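Troswood Gripper Comparison
Progress report to the Donus fund, second reporting period
21 February 2023

Summary

Work is on schedule except for the camera calibration task, which slipped and is covered below. The hand-held gripper tool is now in daily use and has replaced the earlier method of driving the arm by joystick. We have logged 1,803 grasp attempts in total, of which 1,764 were kept after review. The other 39 were dropped for missing timestamps or a dirty lens. No change to the budget is requested.

What was done

The main task for this period was to compare two finger designs on household objects with awkward shapes. Design A is the plain block finger we started with. Design B has the same mount and the same stroke but a softer pad, molded for us by Grotel. Both fit the hand-held tool and the arm, so a grasp shown by a person with the tool can be replayed on the arm without changing hardware in between.

The object set was revised in November. We took out most of the boxes and cans, which every finger could hold, and put in things with long handles, curved sides or a polished surface. The wooden paddle hairbrush has been the most useful of the new items. It rests on its bristles, which leaves the handle just clear of the table, and the weight is nearly all at one end.

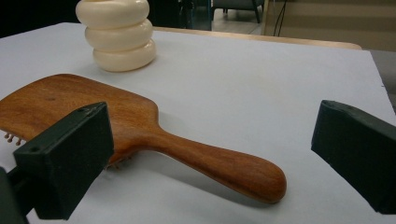

Design A closes well on the neck of the brush but tends to let the head swing down once the brush is lifted. Design B holds the angle better. The cost is that the softer pad drags on the paper table cover when the approach is too low, and the cover then has to be smoothed out before the next attempt. We are testing a slightly shorter pad that should clear the surface.

Grasps on the rounded end of the handle were poor with both designs. The end is wider than the part just behind it, so the fingers slide toward the neck or off the tip depending on where they first touch. We have stopped counting this as a fault of the finger and now treat it as a choice of grasp point, which belongs to the planning work in the next period.

Camera

The wrist camera gives a wide view with both fingers always in it, and this has made labeling much easier. Two problems remain. The first is blur when something moves close to the lens. The second is exposure: white paper takes up so much of the view that dark objects lose detail. We tried fixed exposure for one block of 128 attempts. It helped with the dark objects and made the glossy ones worse, so we went back to automatic and will look at a middle setting.

Calibration between the camera and the fingers was planned for the start of the period and finished five weeks late. The printed target had warped, and we did not notice until the replay on the arm was missing by several millimeters. The target is now mounted on glass. Attempts recorded before the fix have been corrected in software and are marked as such in the data log.

Handover tests

Passing an object between a person and the gripper was listed as optional in the work plan. We started it early, as the same table and objects could be used.

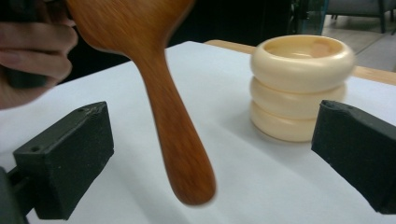
The person is asked to present the object at a natural height and let go only when the fingers have closed. Timing is the hard part. With Design A people waited longer before letting go, and several said they did not trust the grip. We do not have enough handovers with Design B to compare, and no result is claimed yet.

Controller

The arm still runs the Ní Mhurchú controller in its standard form. Replay succeeded on 1,496 of the 1,764 kept attempts. Most failures were on the tall or rounded objects, where a small error in height matters more. We had hoped to have force limiting switched on by now. It works on the bench but adds a delay that makes the fingers close unevenly, and it stays off until that is solved.

Next period

Shorter pads are on order from Grotel and will be tested against the current Design B on the full object set. Handovers will continue with both finger designs. The exposure setting will be fixed before any new recording starts, so that the next data release has a single camera configuration. The written comparison of the two designs remains due with the final report.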